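Sorting Small Items by Colour: Does the Container Matter?

Student project report, Nutstead Secondary Design and Technology
13 November 1999

1. Why we picked this

Our class was asked to look at an everyday tidying job and find out what makes it go well or badly. Most groups took something large like a garage or a pantry. We took the small stuff that ends up in the bottom of a drawer. In our first survey in February, students at school said the thing they put off most was sorting little items that have no proper home. Erasers, clips, labels, pen caps and so on.

Our question was whether people put things away more correctly when the container is the same colour as the item, and whether a see-through container helps or gets in the way.

2. Materials

We used a flat green work surface for everything so the background stayed the same. The containers were a round gray plate and some round see-through plastic ones in blue and pink. The items were small, light things in several colours, mostly flat pieces and strips. The bulk lot came from a discount shop called Bustness and the rest we brought from home. 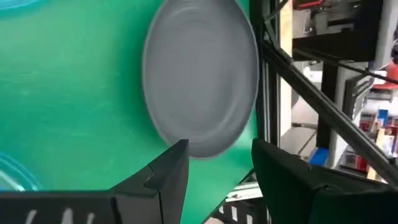
We had a long argument in the group about the plate. A plate is shallow, so it is easy to put things on and easy to take them off again, but a light strip can slide over the rim if the plate is bumped. A bowl holds on to what you give it. In the end we kept the plate as a place for undecided items, meaning anything the person sorting was not sure of. This turned out to be useful. People were quicker with the rest of the pile when they knew they were allowed to leave a few pieces until the end.

The green was chosen by default – it was what we had. It has some wear on it and we thought the lighter patches might make small white pieces harder to see, so we wrote that down as a possible source of error.

3. Method

Each person sorted 57 items in one round and did 2 rounds. In the first round they were told to match the colour of the item to the colour of the container wherever they could. In the second they were told to sort by type and ignore colour. We timed both rounds and checked the contents afterward against a list. Our teacher suggested we call the colour round Bravo and the type round Ferkisex so that the instructions sheet did not give away what we were testing. Everyone thought the second name was silly but it stayed.

Containers were spaced out for some tests and placed close together for others. 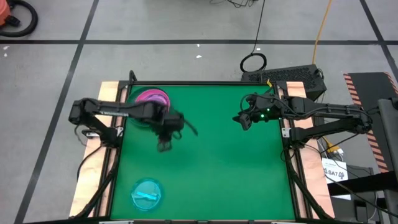
Figure 2. Containers on the left side of the green surface, a pink item in one and a blue item in the other.

With the containers spread out, people made fewer mistakes but complained about the reaching. With the containers close together they worked faster and dropped more pieces into the wrong one. We had expected the opposite for speed, as we thought crowding would slow people down.

4. Results

Across all rounds we recorded 118 misplaced items. Well over half came from the type round. In the colour round the mistakes were nearly all white or pale pieces, which had no matching container. Some people put them with the pink, some with the blue, and a few moved them back and forth.

Blue on blue gave us a different problem. People put the blue pieces in the right place, but when we asked them to find a certain one again they took longer, and a flat strip was easy to miss when it was close to the colour of the dish.
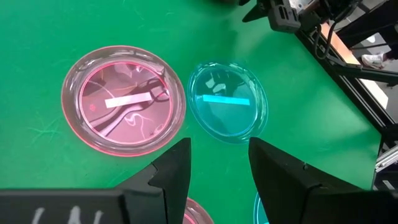
So matching colours helps when you are putting away and hurts a bit when you are looking for something later. For a drawer that gets opened every day, we would now use containers in a colour that contrasts with what goes in them and put a label on the side. For things that are stored and hardly touched, matching is fine.

5. Problems

Our testers were all students from our own year. We also changed the wording of the instructions after the first few people, so their rounds were left out. The light in the room was not the same each time, and see-through plastic shows reflections that can look like a small item at first glance. Two people mentioned this without being asked.

6. If we did it again

We would add a white container and a deeper one with a lid. We would also time the finding part properly. We only added it near the end and have too few results to put in a table. The full tally sheets and the 4000 word log are in the folder handed in with this report.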